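Ticket: Booking page keeps dropping the last two characters of people's names
Product: Kavis Bookings, self-hosted
Opened by: Princess Policarpio
Status: Solved (see last entry)
Priority: Normal, later changed to High

Princess Policarpio, 9.10 am

Morning all. I look after the website for the Ukthorpe choir weekend, and I've got a very odd one for you. We opened bookings in May, everything looked fine, and then I printed a test sheet of name badges and found that a handful of people have had the ends of their names chopped off. My own surname has come out as "Policarp", which makes me sound like a fish.

It isn't everyone. Most of the names are perfect. I can't see a pattern by length either, because there's a longer surname than mine further down the list and that one is fine.

What I've tried so far:

Logged out and back in.
Cleared the cache on the site and in my browser.
Tried another browser.
Turned off the theme and used the plain one that comes with Kavis.
Restarted the whole thing from the control panel, which took ages and made me very nervous.

No change from any of it. I'm on the newest version, updated last month. The badge add-on is Nalletti and that's up to date as well.

Maricel Ambrosio, 9.42 am

Hi Princess, thanks for the list, that saves me asking. Could you tell me whether the names are short in the booking itself (open one up under Bookings, then Guest details) or only on the badges? If they're right in the booking and wrong on the badge then we're looking at Nalletti. If they're wrong in both places it's happening on the way in.

Could you also send me the export file? Settings, Tools, Export, and leave "include archived" ticked.

Princess Policarpio, 10.25 am

Right, I've looked, and it's wrong in both. So I suppose that lets the badges off. Export attached. It's 300 rows, but please don't panic, a lot of those are left over from last year and I've never had the heart to delete them.

Something I noticed while I was in there: all the short ones have come in through the form on the front page. We've got two forms, the big one on the Book page and a little one on the front page that only asks for name, email and voice part. I put the little one in because people kept ringing me to say they couldn't find the big one. It was right there in the menu! Anyway. The big form seems to be behaving itself.

Maricel Ambrosio, 11.03 am

That's really useful. I've been through your export and I agree, every clipped name has the front page form as its source. I count 17 of them from this year.

Please check one thing for me. Open the front page form in the editor, click on the name box, and look under Advanced for "maximum length". What number is in there?

Princess Policarpio, 11.20 am

It's blank. I was so sure that was going to be it, I'd already started writing you a thank you.

I did try putting a number in, just to see. I put 4000, saved it, and did a test booking as Princess Policarpio. Came out as "Princess Policarp" again. Then I took the number back out and tried it as Maricel Ambrosio (sorry, borrowed you) and that came through whole.

Maricel Ambrosio, 11.48 am

Borrow away. Well, look at the two of us: your name with the space is 20 characters and mine is 16. "Princess Policarp" is 17. So something is cutting at 17, and mine slips under. Is that longer surname you mentioned attached to a short first name, by any chance?

Princess Policarpio, 11.55 am

Oh for goodness' sake. Yes. And it came in on the big form anyway. I've been staring at surnames all morning when it was the whole thing added together. I feel daft!

So where's the 17 coming from? I've searched every settings page I can find.

Maricel Ambrosio, 12.31 pm

Not daft at all, the form has one box for the whole name and the badge splits it over two lines, so it's easy to look at the halves.

My next suspect is a leftover rule from an older add-on. Have you ever had anything else installed that touched the forms? Spam filters, mailing list sign-ups, that sort of thing. Have a look under Add-ons, then the Inactive tab, and send me the names of whatever's in there.

Princess Policarpio, 2.15 pm

Back now, sorry, I had the phone going all through lunch. People want to know about parking, and they want to know it from me personally.

There are two in the Inactive tab. One is a calendar thing that I remember well, as it put every event an hour late. The other is called Bolger and I don't remember it at all. It must have been put on before my time. It says "switched off", so I'd assumed it wasn't doing anything.

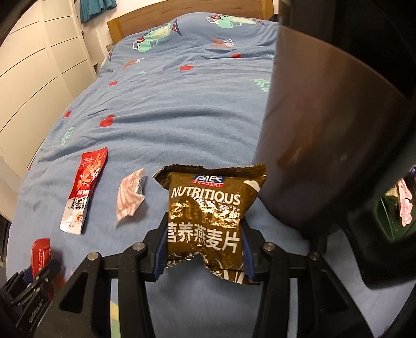 The one you'll want is Bolger. Its settings page is mostly greyed out, but there's a section at the bottom called "Label rules" which still lets me click in it, and that seems wrong for something that's supposed to be off. There's a rule in it called "shortname". I haven't touched it - I've learned my lesson about pressing buttons to see what they do.

Maricel Ambrosio, 2.50 pm

Leave it exactly as it is for a minute and I'll tell you what I think is going on.

Bolger was a label printing add-on for an older Kavis. When it was switched off it stopped printing labels, but it left its rules behind in the forms part of the database, and your version of Kavis still reads any rule it finds there. The big form was rebuilt after your update so it doesn't carry the rule. The little one was copied from an old template, I'd guess?

Here's what to do, in this order:

1. Take a full backup and download it to your computer.
2. Go to Bolger, Label rules, shortname, and press Remove.
3. Delete Bolger completely from the Inactive tab.
4. Open the front page form, change nothing, and press Save. It has to be saved again or it will hang on to the old rule.
5. Do a test booking with your own name.

Princess Policarpio, 3.34 pm

Guilty, yes, I copied it from an old template. It had the nice border.

Done steps one to three. On step four the Save button was grey because I hadn't changed anything! So I added a full stop to the heading, saved, took it out again and saved again. I hope that counts.

And then the test booking: Princess Policarpio. All of me! I did a second one with a really silly long name, 23 letters before you even got to the space, and that came through too.

Maricel Ambrosio, 3.52 pm

That counts, and the grey Save button is a fair point, I'll put it in the help page. The new bookings will be fine from now on. I'm afraid the ones that were already cut can't be put back from the database, as the missing letters never got stored. The confirmation emails were sent before the rule kicked in though, so if you've got copies in your Sent folder the full names should be in there.

I've bumped this up to High on our side in case anyone else has an old Bolger rule lurking.

Princess Policarpio, 4.40 pm

They were all in Sent, every one. I've typed them back in by hand and printed a fresh sheet of badges, and it's all good apart from one alto who has spelt her own name two different ways, so I'll have to ring her.

Thank you so much for this, I'd have been at it all week. Happy for you to close the ticket. I might be back about the calendar.

Status changed to Solved by Maricel Ambrosio, 4.46 pm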